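From: Sirkka Rautiainen
To: Givness list
Date: November 29, 2022
Subject: Re: [givness] The new privacy bill, does it catch us or not?

Hello all,

Sorry for the slow reply, I've been up to my ears in it and wanted to read the thing properly before I opened my mouth. Consolacion wrote:

> I've been sent the consultation on the personal details bill by
> three different people now, all of them in a flap. As far as I can
> make out, it would be an offence to publish somebody's home address
> or phone number "with intent to cause alarm, or being careless as to
> whether alarm is caused". Fine, I'm all for stopping people being
> hounded out of their houses. But who decides what careless is? We
> run a little forum for tenants. People post the names of their
> landlords on it every single day, and quite often the office address,
> and quite often the office is the spare bedroom. Do we have to take
> the lot down? And is it us in trouble or the person who posted?
> Does anyone on here know, or are we all guessing?
>
> Consolacion Quiambao

Well, I'm partly guessing too, but it's slightly better informed guessing than it was last week! I went through all 66 pages with a pencil (the useful bits are nearly all in the second half, if you're short of time) and then I went along to the open evening in Plillodia, where two people from the drafting office took questions for a good hour and a half. They were perfectly nice about it. They also didn't answer very much, but I'll come to that.

First the thing Consolacion asked, because it's what most of you will want. The person who posts is the one who commits the offence. The site only comes into it once it's been sent a removal notice, and then it has 50 hours to act. Why 50 and not 48 I couldn't tell you. Somebody asked on the night and got a smile. What worries me is that the clock starts when the notice is sent, not when you read it, so if you run your forum from the kitchen table and go to your sister's for a long weekend, you could come home to find you're already late. There's a "reasonable excuse" line further on but it doesn't say whether being at your sister's counts.

Now, "careless". I think this is the real trouble with the bill, and I said so in the room. The draft doesn't define it at all. When I put Consolacion's spare bedroom to them (I didn't name the forum, don't worry) the answer was that a court would look at all the circumstances. Which of course it would, courts do, but a tenant trying to warn other tenants at eleven at night isn't going to sit there and weigh up all the circumstances. She'll just not post it. And the forum will take down anything that gets a notice, good or bad, since it's cheaper than asking a solicitor. Grīnberga made this point much better than me in the written evidence, do read it if you haven't, it's the short one near the front of the bundle.

I've put the main points under headings, as people complained last time that I ramble (I do).

What's in it

A new offence of publishing personal details, which means home address, phone number, workplace, car registration, and the school of any child in the household. It covers family members too. The maximum fine for an individual is 1,970, and for a company the court can go as high as it likes. Prison is only for repeat cases or where somebody's been hurt as a result.
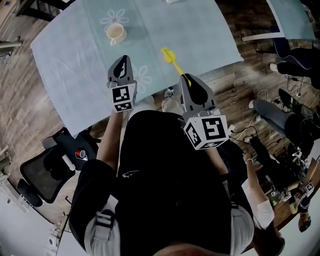

What's not in it

Any proper defence for public interest. There is one for "news publishing", but it's tied to being registered as a newspaper or broadcaster, and I can't see how a tenants' forum or a parish newsletter or this list would squeeze into that. I asked whether they'd think about widening it and was told all views were welcome. There's no appeal against a removal notice either, or not before you've complied with it. You take it down, then you argue.

Nothing about things that are already public, either. If a director's address is on the companies register and I copy it into an email, have I published it? One of the two said probably not and the other said it would depend, and then they looked at each other. I wrote that down word for word.

Who's for it

Quite a lot of people, and I'd ask everyone to keep that in mind before we send off anything too huffy. There was a woman two rows in front of me who'd had to move house twice after her number was passed round, and the whole room went quiet when she spoke. She wants this bill and I don't blame her one bit. I'd be happy to see most of it go through. I want the woolly words tightened up, that's all.

The big companies have been making a racket as well, as you'll have seen. Skadelex put in a long letter saying it might have to stop offering comments altogether. I take that with a pinch of salt, they said something very like it over the last bill and the comments are still there, as rude as ever. But where they say the wording is too loose I think they're right, even if their reasons aren't mine.

What happens next

Written comments close in six weeks or so, then it goes to a reading in the assembly, and the drafting office is hoping to have the whole thing in force by June. That seems quick to me. The last one they tried to hurry took the best part of two years, though I grant you there was an election in the middle of it.

I'd like us to send something in from the list, two sides at most, asking for these:

- a definition of careless, or else take the word out
- the clock to start when a notice is received
- a public interest defence that doesn't depend on being registered
- a plain statement that copying from an official register is allowed

I'm happy to do a first go at it and send it round. If you run any sort of site where members of the public can post, please write to me off list with how many removal requests you get now and what they're mostly about, even if the answer is hardly any. Real cases would help us a great deal more than me grumbling in general. I'll leave out names unless you tell me otherwise.

Consolacion, in the meantime I wouldn't take anything down! It isn't law yet and it may look quite different by the time it is. You could put a line in your posting rules asking people to use the office address and leave off anything that's plainly somebody's home, and perhaps set up a second person who can see the forum inbox when you're away. I'd do that anyway, bill or no bill.

Has anybody got a copy of the earlier draft, by the way? The one from before the summer, with the blue cover page. I'm sure it had a definition in it and I'd love to know when it dropped out. I lent mine to someone and I can't for the life of me remember who.

All the best,
Sirkka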